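Handling rules for a two-armed robot: my placement report

Placement at Laduleo, Prastitz site
Supervisor: Sylvain Gaillard
Handed in 28th October

3. Why I ended up writing rules

I came to Laduleo expecting to spend the whole placement on software, and for the first fortnight I did. Then Sylvain asked me to look at the handling sheet for the parts cell, and I got hooked (I know, a handling sheet!). The old one was a single page that Cristóvão Leitão had written back in February, mostly for himself. Good stuff in it, but half the lines began with "try to", and you can't really check anybody against "try to".

So we rewrote it together. My first draft had 20 rules. Cristóvão crossed out two of them straight away — they were the same rule in different words — and we went on with 18.
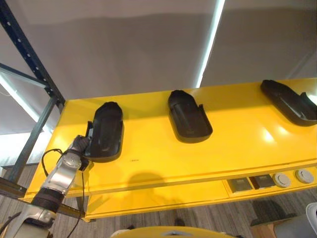
Figure 4. Left gripper on the end holder, yellow shelf.

Rule 2 is the one I'm proudest of: take hold of a holder by its side wall and leave the inner channel alone. Rule 3 says to leave a gap between neighbours when setting them out, wide enough for the fingers to get in without nudging the next one. I wanted to give a distance in millimetres but Sylvain said no, it depends on the gripper, and the Collet people use a different one. Fair enough. We wrote "one finger's width of the gripper fitted" and that has held up fine so far.

Cables took us ages. Rule 6 now says that any cable hanging from an arm must be looked at before the arm goes over an edge, and again after. I thought once was plenty. Cristóvão didn't, and he's been doing this a lot longer than me.

4. Two hands at once
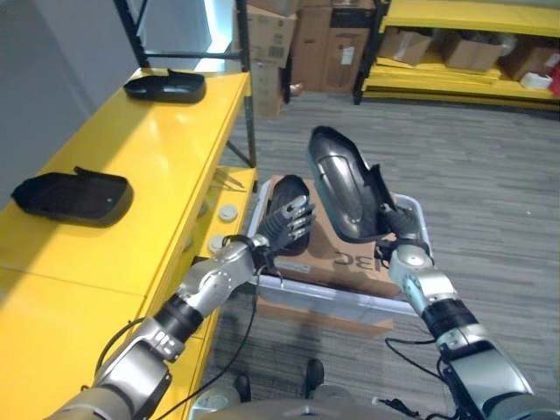
Everything got harder once both arms were carrying something. The old sheet only ever talked about "the arm", so the operators had each made up their own habits, and I spent a whole afternoon just asking people what they did. We settled on these:

Rule 9: one hand moves over the tote at a time, the other waits.
Rule 10: a part held over the tote is let go only when the operator has said so out loud.
Rule 11: the floor by the base stays clear while either arm is holding a part.

Rule 10 was unpopular. People felt daft talking to themselves! I've kept it in, but I'd like somebody at Lestance to try it with a foot pedal instead.

5. Did it help?

We logged 219 runs with the new sheet and marked any run where a rule was broken. Rule 10 was the worst by far, mostly in the first few days. Rule 2 was broken nine times, nearly always by me. I haven't got matching figures for the old sheet, so I can't claim an improvement, and I should have thought of that before we started.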